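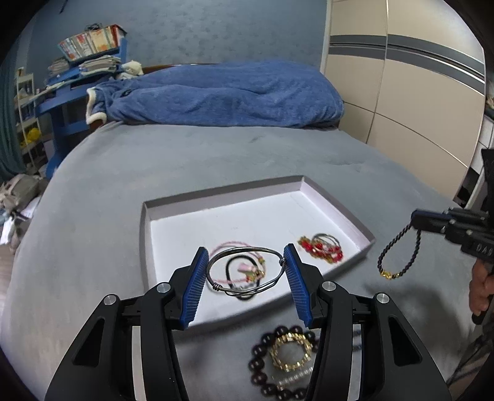 Annealing and work hardening, silver wire — November

Carried on with the Brekke wire, 14 lengths from the new coil plus what was left of the old one. Question is still whether the new coil arrives harder than the supplier sheet says. Sheet says dead soft. First bends suggest half hard.

Bend test: clamp one end, 90 degrees over the small mandrel, back to straight, repeat to fracture. As received, the new coil broke at 22 bends on the best length. Old coil, same gauge, went to 37. Did not polish the ends on either, so ignore anything that broke at the clamp.

Annealed four lengths in the Orus kiln. Door seal is leaking again and the readout lags the thermocouple on the way up. Left them in until the color matched the old samples, quenched in water, pickled. Surface fine after pickle, slight pink on one, brushed off.

After anneal the two coils feel the same in the hand. Have not run the bend count on the annealed set yet.

Springback at 200 mm free length: mark the board before letting go. Last month's numbers were read off the wrong edge of the rule and should be struck from the Priltell sheet.

To do
Bend count, annealed set, both coils
Reseal kiln door, check whether the Skuvura rope is the right diameter before cutting it
Ask Brekke for the draw date on the new coil
Pickle is weak — replace before the next batch
Label the offcuts, old and new are in the same tray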